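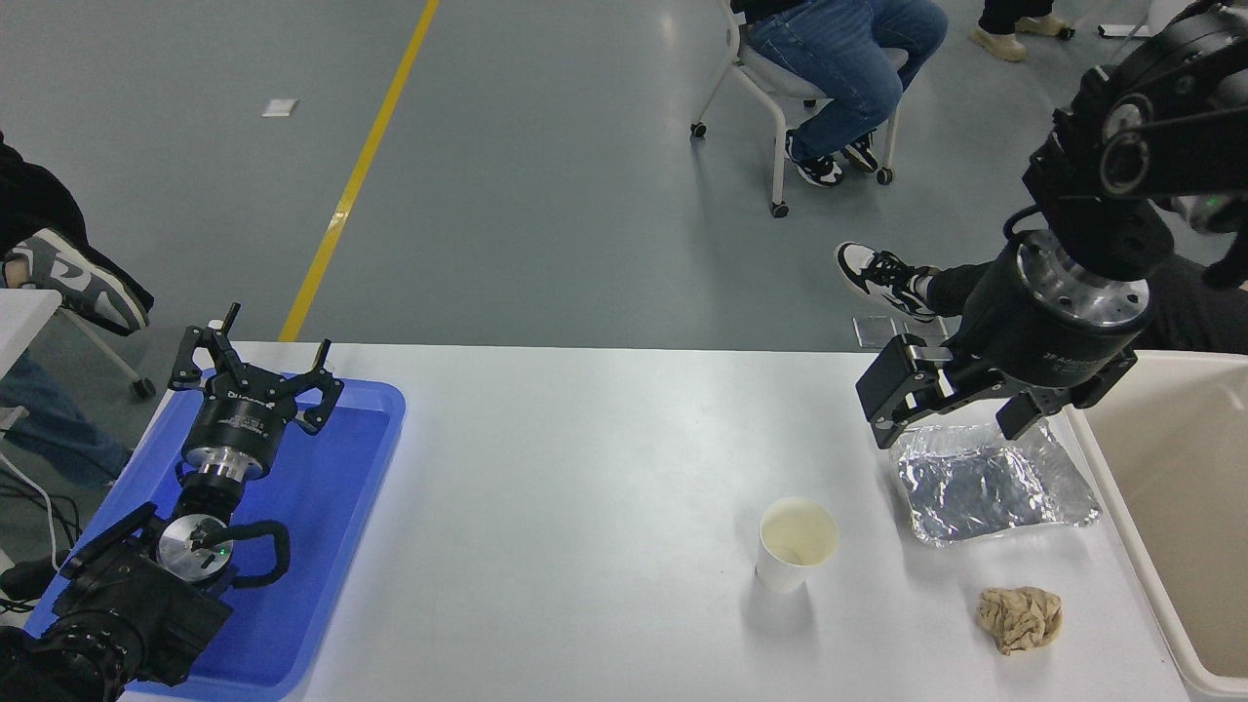
Department of Civil and Environmental Engineering – Second Year Projects

Night flow and leakage in the Flindstead supply zone

5th February | By Kerubo Athumani and Ksawery Domański
Print this page | E-mail this page
Filed under: Student work, Water

1. Purpose

Flindstead is fed by a single main from the Drostville reservoir. The zone has 759 connections, almost all of them houses. The project set out to estimate how much of the water entering the zone is lost through leaks, using the flow at night when few people are drawing water.

2. Method

Flow at the zone inlet was logged every 15 minutes through January. For each night we took the lowest average over one hour between 02:00 and 04:00. An allowance for normal night use (toilets, cistern refills, the bakery on Sang Lane) was subtracted. The remainder was treated as leakage and corrected for pressure, as pressure at night is higher than in the day and leaks run faster.

Pressure was read at two hydrants, one at the inlet and one at the highest point of the zone. The second logger lost its clock on two nights and those nights were left out.

3. Results

1,312 inlet readings were kept after checking. Mean pressure at the high point was 44 m at night, falling by about 10 m at the morning peak. Minimum night flow was steady for the first half of the month, then rose in a single step and stayed there. A step of this kind usually points to one new burst – gradual growth would suggest joints or old service pipes.

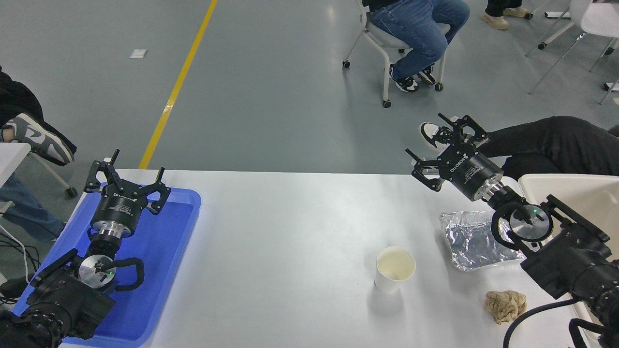
White table with blue tray at the left end.

4. Sources of error

The allowance for night use is the weakest figure in the work. It was taken from a textbook value per house and was not checked locally. Storage tanks in older houses also refill late, and this would be counted as leakage by our method. Meter error at low flow was ignored.

5. Further work

The zone should be split at the Priltel Road valve and each half logged separately for a week. Raw readings and the pressure correction sheet are in Appendix B.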